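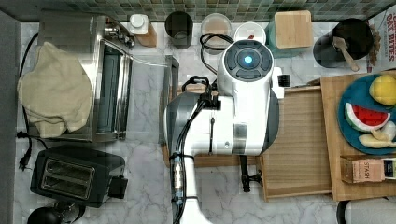
Carnet n° 53

22 août 2023

Bon, j'avais promis de tenir ce carnet pendant toute la période d'essai du bras Cimine, et j'ai déjà sauté des jours, alors je rattrape ce soir avec un thé et les pieds sur la chaise d'en face.

Le bras est donc installé au-dessus du plan de travail. Il prend une place folle ! Je m'y attendais un peu vu le carton d'emballage, mais entre lire des dimensions sur une fiche et l'avoir sous le nez quand on cherche le grille-pain, il y a un monde. La petite lumière cyan au milieu du panneau de commande rond est très jolie, je l'avoue (je suis très influençable dès qu'un appareil a une jolie lumière). Les câbles, beaucoup moins. Ils courent le long du bras avec des attaches noires, et pour un produit vendu « prêt pour la cuisine » j'aurais aimé une gaine, ou un cache, enfin quelque chose qu'on puisse essuyer d'un coup d'éponge.

L'exercice du moment, c'est l'assiette de fruits. Le kit Brumbridge, celui qui va avec le bras, propose de commencer avec de la dînette, et je trouve ça très malin : un citron, une tranche de pastèque, une banane, rien qui s'écrase. J'ai posé l'assiette bleu-vert sur la planche à découper, à côté du grand plateau en bois, et le but est de tout faire passer de l'une à l'autre. Sur le papier c'est bête comme chou. Dans l'appli il faut nommer chaque objet, montrer le point de départ, montrer l'arrivée, valider, revalider... J'ai passé 51 minutes sur la seule banane, montre en main, parce que je voulais pouvoir l'écrire dans l'avis.

J'ai fini par appeler l'assistance et je suis tombée sur Onyekachi Onyeka, d'une patience d'ange. On a repris les réglages ensemble, la hauteur d'approche surtout, que j'avais laissée beaucoup trop basse. Il m'a aussi conseillé de garder tout le bazar du fond, la boîte d'Oat Bites, les bocaux, la cuillère en bois dans son pot, au lieu de faire le vide comme dans leurs vidéos. Ça me va très bien, je n'avais aucune envie de ranger.

Côté prix, je tourne en rond. La formule Isah est à 400 euros par mois, assistance comprise, et l'achat sec chez Wallberg dépasse les 2000 euros sans la pince. Sans la pince ! J'ai relu le devis deux fois. Maman dit que pour ce tarif-là elle vient me ranger les fruits elle-même, et qu'elle fait aussi les vitres.

Ce que j'aime bien jusqu'ici : la notice en français correct, les boutons sur lesquels on peut appuyer avec les mains pleines de farine, l'arrêt qui répond tout de suite quand on appuie. Ce que j'aime moins : l'appli qui me déconnecte, et la page « recettes », toujours aussi vide que lors de la démo de mai.

Demain je m'attaque à la boîte de thé Stash. Elle est petite, elle a des angles, ça changera de la banane. Et il faut que je pense à racheter du lait.

Classé dans : Journal, Maison, Robots à l'essai

Ce site utilise des cookies pour mesurer son audience. En poursuivant votre lecture, vous acceptez leur utilisation. Accepter | Paramétrer

Contact | Mentions légales | © 2023 Tous droits réservés | Haut de page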